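About Pollitz

Pollitz is a small statistics consulting and training firm in Clastdale. We help people who collect measurements decide what to do with them. Most of our clients run surveys, lab tests or quality checks and have a spreadsheet but no statistician on staff.

Musa Okeke started the firm in 2000, after several years of teaching introductory statistics at night. The first jobs were sample size calculations for local manufacturers. Missing data came next, and it is still the largest part of our work.
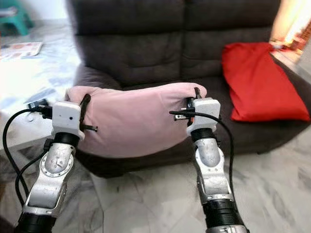 A pink pillow held between two robotic arms by a brown sofa.

What we do

We plan studies, clean and document data sets, and write up results. A typical project starts with a review of how the values were recorded. Blank cells can mean a skipped question, a zero, a failed reading or a form that went astray, and each needs its own treatment. We write down every decision so that a client can repeat the analysis without us.

For gaps that can't be traced we use multiple imputation or a weighting method, and we report results with and without the affected records. We do not fill blanks with the column average. If a data set can't support the question being asked, we say so in the first report and bill only for the review.

Training

Our course, Working with Incomplete Data, runs for 3 days every October. It covers patterns of missingness, imputation in R, and how to describe the method to readers who are not statisticians. Some 464 people have taken it. Class exercises use the Josby survey, a practice data set we maintain and give to students to keep.

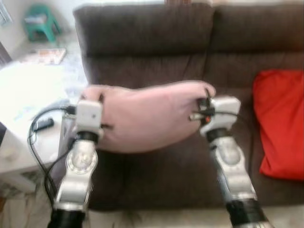 Students should be comfortable with regression before they sign up. Those who aren't can take the 2-day refresher first. Both courses are also taught at client sites for groups from one department.

Our office

We are on the second floor of the Usman Building in Clastdale. Visits are by appointment. Client files are stored on our own servers and deleted when a contract ends, unless the contract says otherwise.

For new projects, send a short summary of the data and the question you want answered. Please do not attach the data itself.

Page last updated 21 July 2024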